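Handheld gripper, foam pads peeling at the corners
Shared Workshop Builds > Grippers and End Effectors

hjpyo wrote:
Started this one in our shared shop on March 12, 2024. It's a two-finger handheld gripper with a camera looking down between the fingers. I want to record grasps by hand first and move the same fingers to an arm later.

The finger blocks are printed, with foam stuck to the inside faces. Grip is good on boxes and bottles. My trouble is fabric. Caps and gloves drag the foam sideways and after two evenings the corners start to lift. I'm using the double-sided tape that came with the Pultano sheet.

View from the wrist with the fingers open, over the white board I practice on:
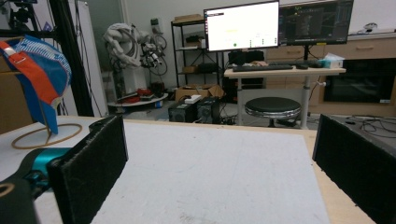 Foam pads on both fingers, cap on its wire stand at left

I'd like to keep the foam if I can. Any better way to hold it down?

kwak_bench wrote:
Tape is your problem. Contact cement on both faces, wait 15 minutes, press. Mine has done 2,000 closes and the edges are still down.

Loltitz wrote:
I'd drop the foam. It packs down and then your finger gap is off. Cast silicone pads 3 mm thick and screw them on from behind.

hjpyo wrote:
Silicone grabbed the cap brim too hard when I tried it. It wouldn't let go cleanly — the stand came along with it.

Loltitz wrote:
Then your silicone is too soft. Try a harder mix before you give up on it.

kwak_bench wrote:
Disagree. For caps and cloth the foam is fine. You want some give, and a new pad costs next to nothing.

ysnoh wrote:
Young-sook Noh here, I have the bench by the door in the same shop. Hye-jin, wrap the foam around the edge of the block and glue it on the back. Then there's no corner at the front to catch. Also your pads may be too tall for picking flat things off that board.

hjpyo wrote:
Wrapping makes sense. I'll cut new pads with about a finger width extra and use the cement. Height stays for now, I need it for the bigger boxes.

Loltitz wrote:
Post the gap measurement again in June. I still say it'll be off.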